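4.2 Changes to the folding role

Before the Tratum system came in, the garment team at Paquette folded by hand for the whole of a shift. Nigam's interviews with 24 staff suggest that the main change was in what people were asked to watch for. Sorting by colour stayed with them, as did anything with a stain or a loose thread (see Figure 2).
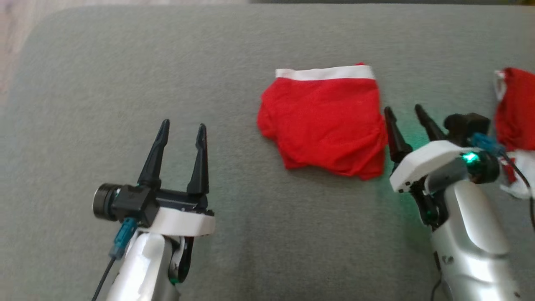
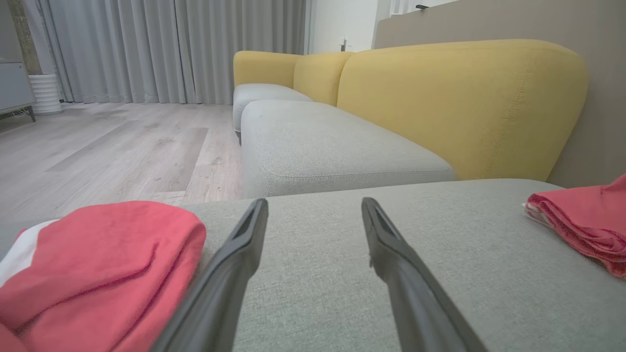 Figure 2. Red garments and the two-fingered grippers, from the head camera (first) and a wrist camera (second).

Staff described the new work as lighter on the wrists but harder to leave alone. Four of them said they missed talking while they folded. One had asked to go back to hand folding on Wednesday afternoons, when the larger orders arrive, and the site manager agreed. Pay grades were not changed during the study, although job titles were.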